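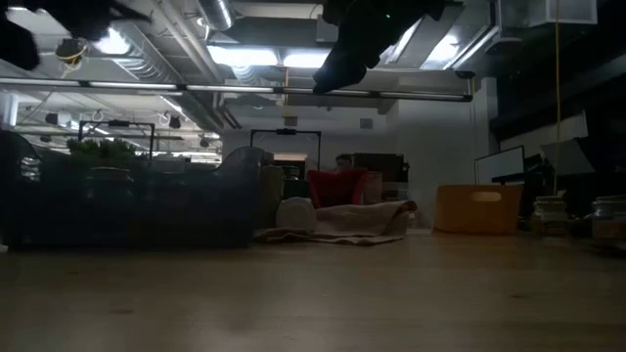

Did they let you go when the arms came in?

They kept me. Moved me eleven feet to the left and gave me a stool.

That was January. I'd been packing at Kanaujia for longer than I'm going to say, home goods mostly, the stuff people in Rururville order at night and send back the next week. Returns were mine. Open the box, look, smell it, fold it, decide. Good shelf, cheap shelf, trash. My hands were rough as bark and I was fast.

Then the Wedach people came up from the city, with laptops and nice shoes, and put a thing on the table next to mine. Two fingers, black. I called it the crab. Somebody else called it sir. Neither stuck.

My new job title was line support. What that means -- sit there. When it drops something, pick it up. When it stops, press the button. When it stops again, write down the time.

First week it did 8 items an hour. Eight! I did 60 on a bad day, with a cold. We laughed so much the supervisor shut the office door. The woman from linens brought in cake and cut it slow, one slice, stop, one slice, stop, elbow locked, and we about died.

By the end of the month nobody did the elbow any more.

It didn't get better the way a person does. A new girl, you see it coming, she's clumsy and then she's less clumsy and she's pleased about it. The crab was bad on Tuesday and I went home and I came back and it was good. No in between. Like someone had sat up all night with it. Someone had I guess.

Jars, it hated. Then jars were fine. Blankets it never really got. It would pinch a corner and lift and the rest just went wherever, and I'd sit there with my hands under my legs. I was told not to help before it asked. That was the hard part, harder than the lifting ever was. You try watching someone fold a blanket wrong for a whole shift.

I helped anyway. One time. A fleece throw, it had it by the hem, third try, and I reached in and squared up the far end, just so it would lie flat. Quick. The Wedach kid saw it on his screen and came over.

Could you do that again, he said.

I thought I was in trouble. I said do what.

The thing with your thumb.

I didn't know I did a thing with my thumb. I had to do it four more times to find it. You run it along the inside of the fold ahead of your fingers, so the air goes out. My mother did it with sheets. He stood there writing.

So then I wasn't line support. I was, he had to look it up, subject resource. Same money. I folded, he watched, they took it away somewhere, and the crab came back with a little drag in it before the fold. My mother's drag. On a throw from someones couch, with dog hair on it.

I went out to the lot and sat in the car a while. Not crying. Just had the radio on.

They cut the second shift in spring. 188 people on the floor when I started and now you can hear the lights. The woman from linens went to Jullwood, to the bakery, up at 3 in the morning and she says she likes it, hot trays, people who say good morning to the actual bread. She asked me did I want her to put in a word.

I said I'd think.

And the thing is the work's easier. I have to say so. My back doesn't hurt. I used to go home and lie on the kitchen floor before I could cook. Now I go home and cook. My daughter says I'm nicer. She said it like it was a present.

But I used to know stuff. Which houses smoked, which ones had a new baby, who bought the big candle, burned half and mailed it back. You'd hold something up and say look at this, and the whole row looked. Now I hold something up and there's the crab, waiting its turn, very polite.

Last night a quilt came through. Hand made, it wasn't ours, somebody had put the wrong thing in the return box. Initials in the corner. The crab took it by the edge and did the drag and folded it, perfect, and set it on the cheap shelf.

It looked right. All the corners met.

I got off the stool. You're not supposed to cross the yellow line when it's running, so I hit the button first -- wrote down the time, like they like -- and went over and took the quilt off the shelf. Shook it out. Folded it again myself, on my side of the table, and walked it up to the office to find out whose it was.

The light was still blinking when I got back. I let it blink. I called Jullwood on my break.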